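工单编号：3405
提交渠道：网页表单
商品：Danine 混装零食箱（32包装）
问题类型：包装 / 气味
提交人：I-seul Yook
处理人：Amedeo Sanna
状态：已解决（用户确认）

首次提交

你好呀，我是 I-seul，在你们家买过好几回混装零食箱了，这次是第一次提工单，不太会填，哪里写得啰嗦请多包涵！

事情是这样的。箱子收到以后我没有一口气吃完（32包，再能吃也得有个过程），就按老习惯放在卧室床边的桌子上，随手拿着吃。放了几天以后开始不对劲：面包有辣条味。不是一点点，是撕开袋子先闻到一股麻辣油香，咬下去是甜的，脑子完全跟不上。我男朋友说挺好吃的，甜辣口，可他这个人拿酸奶配榨菜都能吃，不能作为参考。

一开始我以为是面包坏了，看了日期，没过。再闻别的，果汁糖的袋子外面也有味道，但是糖本身没有。饼干外面有，里面好像有一点，我不太确定，毕竟那时候鼻子已经闻麻了。

所以想请你们帮我看一下：是不是有哪一包在漏？还是面包的袋子封得不严？要不要整箱退？我其实不太想退，里面有我最喜欢的几样，退了又要等。

补充一下环境：房间朝南，下午会晒，桌子不在窗户底下。没有养猫狗。空调开得不多。

客服回复（Amedeo Sanna）

I-seul 您好，收到您的反馈。麻烦您先做几件事，我们再判断：
把箱子里的东西全部拿出来，逐包用纸巾擦一遍外袋，看纸巾上有没有油。
闻一下空箱子本身有没有味道。
面包请先别吃，确认袋口封边有没有翘起来的地方。
另外想问一下，您收到之后一直是放在原来的纸箱里吗？

我的回复

哈，你问到点子上了，没有一直放在原来的纸箱里。

箱子到的第二天我就给它搬家了。我在 Gatti 买过一个带盖的收纳盒，透明的，四边有扣，本来是放毛线的，毛线后来被我塞到床底下去了，盒子空着难看，我就想零食放进去多整齐啊，盖上盖子还防潮。然后我把所有零食像码砖头一样码进去，大的垫底，小的塞缝，辣条竖着插在边上，糖放在角落里，最上面一层放面包，怕压。码完我还挺得意的，拍给我妹看，她回了一个“你很闲”。

现在回想起来，那个盒子扣得真的很紧，每次打开都“啵”一声。味道大概就是闷在里面了？我先去擦，擦完来报告。

我的回复（同一天晚上）

擦完了。我把桌上的东西全挪到床上，零食摊了一床单，然后一包一包擦。用掉好多纸巾，有点心疼。

结果：绝大部分是干净的。有一包辣条，封口那条压纹的地方，有一丁点油。很小，要不是纸巾是白的我根本看不出来。捏袋子还是鼓的，放水盆里按了一下（我自己加的实验，不知道算不算规范），没看见冒泡。所以也可能是生产的时候蹭在外面的，没有漏，只是没擦干净？

面包袋口正常，没有翘。

Gatti 的盒子：味道超级大！！盖子内侧那一圈软软的密封条，凑近闻简直就是一锅麻辣烫。盒子底也有，不过比盖子轻。

原来的纸箱我没扔，压扁了放在柜子旁边，闻了一下只有纸箱味。

还有一件糟心的，我桌布上有一小块油印。桌布是 Maltley 的，我挺宝贝它的，买的时候想了很久。油印应该是我码盒子那天把辣条先摊在桌上弄的。这个不怪你们，就是顺便抱怨一下，如果你知道怎么洗请告诉我。

客服回复（Amedeo Sanna）

谢谢您擦得这么仔细，水盆那一步也可以，我们自己仓库抽检时做的跟您差不多。

初步看是两件事叠在一起：一包辣条外袋封口处沾了油；收纳盒密封后气味散不出去，密封条吸味，又贴着面包袋。面包那种透明薄袋挡水还行，挡气味比较一般。那一包辣条我们给您补一份，面包也补一份，不用退回。

想请您做个对比，方便我们确认面包袋本身有没有问题：
把零食分成两组，一组留在收纳盒里，一组放回纸箱、不封盖。
两组各放一个没开过的面包。
放几天以后闻一下、尝一下。
有油的那一包请单独装起来，不要参与。

桌布的话，可以先在油印上撒一层玉米淀粉，过夜再抖掉，然后用洗洁精点着洗，别用热水。建议先在角落里试一下掉不掉色。

我的回复

好的收到！对比实验我喜欢，我上学的时候最喜欢的就是这种。

我的安排：
A组，Gatti 盒子，盒子先不洗（洗了就不像当时的情况了对吧），放一包辣条、一个面包、一包饼干。
B组，原纸箱重新撑起来，底下拿胶带补了一道，箱盖敞着，放辣条、面包、还有剩下的所有东西。
有油的那包，套了两层保鲜袋，放厨房。男朋友问能不能吃，我说这是证物，他说证物也有保质期。我让他再忍忍。

A组放在书架上，B组放在床边的桌子上。两个地方温度可能差一点点，可我没有第二张桌子，请谅解。

有一个小插曲，纸箱压扁过以后再撑起来就不那么挺了，边有点软，我用手捋了半天也捋不直。不影响装东西，就是不好看。强迫症患者只能多看几眼习惯一下。

淀粉撒上了，桌布现在看着像撒了雪。

我的回复（隔了几天，周六）

报告来了，这次写长一点。

先说A组。打开盖子“啵”，味道跟以前一样冲。面包外袋有味，撕开里面也有，比第一次那个淡，但是闭着眼睛也能吃出来。我找了我妹过来盲测（她那天刚好来蹭饭），她说“这个怎么一股小卖部的味道”，我觉得很准确。饼干也有一点点，她没吃出来，我吃出来了，可是我知道答案，所以不算。

B组。凑近纸箱闻，有很淡的零食味，混在一起，分不清是谁的。面包外袋基本没有，撕开是正常的奶香！我妹吃完问还有没有，说明没问题。

所以面包袋本身应该没毛病，主要还是我那个盒子。也就是说，我为了整齐搞出来的事情……好吧。

另外我自己又多做了一步：把 Gatti 盒子的密封条抠下来（能抠，背面有个小缺口），用小苏打水泡着，盒身用洗洁精洗了，晾在阳台上。盒身晾完不太有味道了，密封条还有。我觉得这根东西是救不回来了，硅胶还是橡胶我也分不清，反正吸味是真的厉害。

桌布：淀粉抖掉以后油印浅了很多，再用洗洁精点了一遍，晾干，要侧着光才能看到一点影子。你这个办法太好用了！我已经转发到家里的群里，我妈回了三个大拇指，然后说她早就知道，那她以前怎么不说。

想问的问题：
补发的那份已经发了吗？App 里看不到单号。
剩下的零食还能放多久？有没有哪些要先吃？
有没有什么办法既整齐又不串味？我还是不太甘心。

客服回复（Amedeo Sanna）

您的对比做得非常清楚，我已经附到商品反馈里了。

补发走的是 Biltach，单号没有同步到 App，我重新推送了一次，您下拉刷新看一下。

关于先后顺序：面包请优先吃，其次是饼干类；辣条和糖果按袋上的日期就可以，避免下午直晒。

关于收纳：辣条和味道重的可以单独套一层带封口的袋子，再跟其他的放一起；糖果和甜食怎么放都行。收纳盒如果想继续用，可以把密封条取掉，盖子虚掩。

我的回复

刷新之后看到了，Biltach，显示派送中。不过它派送中显示了两天，中间还退回过站点一次，备注写的是“收件人不便”。我全天在家，我非常方便！电话也没有响过。我自己打给站点，那边的小哥说地址少了单元号，我看了一下，真的少了，这是我填工单的时候图省事直接写的楼号，下单地址里是有的。所以建议你们补发的时候默认带下单地址，别用工单里手打的那个，像我这种人太多了。

地址已经跟站点改好了，他说下午送。

顺便再问一个跟气味没关系的：我下单那次是满100有赠品的，赠品写的是“随机糖果一份”，我清点的时候没分清哪个是赠品哪个是正装，32包到底含不含赠品？不是要追究，就是我列清单的时候数来数去对不上，晚上躺着还在想这件事。

客服回复（Amedeo Sanna）

不含赠品，赠品是额外的，包装和正装一样，所以确实容易混。这一点我会反馈给页面同事，让他们写清楚。

地址的问题谢谢您指出，已经登记。补发默认取下单地址这个改动需要排期，在那之前我们会人工核对。

我的回复

哦哦那就对上了！心里一块石头落地，今晚可以睡个好觉。

补发也收到了，下午四点多到的，外面裹了气泡膜，辣条一份面包一份，都擦过，纸巾上没油。你们居然还多塞了一张手写的小卡片，谢谢，我贴在冰箱上了。

最后再汇报一下我的收纳方案，走了一大圈又回来了。我试过你说的辣条单独套袋，套了两天，嫌麻烦，拿一包要拆两层，拆完袋子又不知道丢到哪里去。后来又试过用纸板在箱子里做隔断，左边咸的右边甜的，是从快递盒上剪下来的，剪得歪歪扭扭，卡得也不牢，男朋友半夜找吃的一伸手就给我推倒了。第二天早上起来咸甜全混在一起，隔断躺在箱底。我就看开了，把纸板抽掉，随便堆吧。

随便堆有随便堆的好处，想吃什么直接翻，翻的过程里还会碰到忘记买过的东西，比如那包糖我一直以为吃完了。敞着口放，味道散得掉，这些天我每天路过都闻一下，一次都没有再闻到那种闷出来的麻辣味。面包吃到现在都是面包味。

Gatti 的盒子洗干净以后还给毛线了，密封条扔掉了，盖子现在一推就开，不“啵”了，居然还有点想念那个声音。

给以后搜到这个工单的人总结一下我这边的排查过程，省得你们从头看：
症状，甜的东西有辣味，日期没过，袋子没破。
先擦外袋找油，有油的单独拿走。
闻容器，重点闻盖子上那圈密封条，不要只闻盒底。
把一部分放回敞口纸箱，跟原来的容器对比几天，每边都放一个没开过的面包。
找一个不知道答案的人来尝。自己尝会骗自己。
密封条泡小苏打没救回来，我泡了一整夜，用的是家里那袋1000克的，倒了小半袋，味道还在，不要浪费小苏打了，直接扔。
桌布沾了油，淀粉过夜，洗洁精点洗，凉水。

有个地方我还没搞明白，就是A组的饼干，外面是有一层铝箔的，按理说应该很挡味，为什么我还是吃出来一点？也可能就是心理作用。Amedeo 你要是哪天知道了可以告诉我，不急。

客服回复（Amedeo Sanna）

饼干那一款我问了供应商，袋子中缝是热封的，如果被压住会有细小的折痕，理论上有可能透味，不过没有实测数据，我不敢给您肯定的答复。您当时码得比较紧，饼干在下面受压的可能性是有的。

请问工单可以关闭了吗？如果之后还有味道，直接在这一单里回复就会重新打开。

我的回复

可以关了！饼干那个我接受，我确实码得很紧，最底下那几包掏出来都是扁的。

箱子还是放在老地方，床边那张桌子上，Maltley 的桌布也铺回去了。纸箱的边还是皱的，算了，我已经不捋它了。 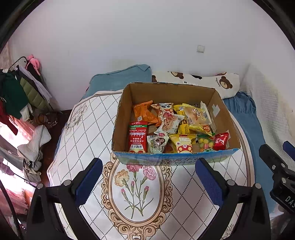 下个月我应该还会再订一箱，到时候想多要点辣的，少要点饼干，不知道混装能不能备注？能的话我就写在订单里，不能也没关系，反正家里有人什么都吃。辛苦 Amedeo 啦，陪我聊了这么久的面包！

系统消息：用户已确认解决，工单3405已关闭。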